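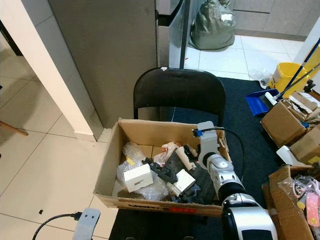 Keep the bubble wrap, Ingegerd told me on the phone this morning, you will want it the minute it is gone. She has said this about jars and string too, and she has a full cellar in Midtbø to show for it. I said I would keep one bag of it and no more.

February 7, 2025. Clearing-out day, second try. The first was in September, when I got as far as moving everything from the shelf to a box and from the box back to the shelf. Today I did it the other way and put it all where I would have to look at it.

Started a little after nine. Coffee first, then the box on the folding chair. It had black foam in it, the bubble wrap, and two white boxes on top that I had been meaning to open since before Christmas. I made up my mind that foam goes out unless the thing it came with is still in the house. That took care of a lot of it. The long strip with the notched edges I went back and forth on, then let go.

Broke for lunch at 12. Soup and the end of the rye bread. The window man from Plornura called about the bill, which is 1115 and not what we agreed, so I have to write to him. I have put the letter off until tomorrow.

The table was worse than the box. Bottles, wrappers, bags, papers, all of it in one heap with the big things in the middle and at the back.

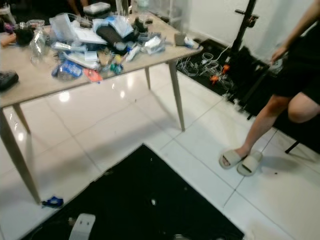
Just sweep it all into a sack, was Rónán's view, and if you miss anything in a month you can buy it again. He would, too. I can't work like that. There are receipts mixed in with the papers, and the guarantee for the heater from Danotora is supposed to be in there. I have not seen it since we moved to Lelden.

So I made a rule for the table: paper first, then plastic, then anything with a wire. Paper is slow going because I stop and read it. I found a letter from Frøydis that I had answered in my head but never on paper. It is two pages, mostly about her knee and the bus. Put it in my coat pocket so that I will see it.

Bottles go by the back door. The glass ones I want to wash and use again – the small jar would do for buttons. Packaging gets flattened. I kept one mailer bag because it still closes and Embla has a parcel to send.

The wires I don't trust myself with. Every time I throw one out it is the one that fits something. They go in the drawer for now, with the charger.
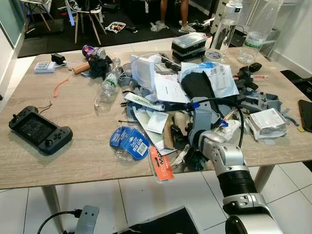
The table, with the game controller away from the heap.

The controller I will ask Emiliano about before I do anything with it. He is better at knowing what can be fixed, and he is coming by for the ladder anyway.

No heater guarantee so far. I have been through more than 46 bits of paper, going by the tally on the back of the envelope, and there are plenty left. Knees sore, hands dry from the cardboard. Need to buy sacks, dish soap, stamps.

Supper was eggs. Early night, then the letter about the windows.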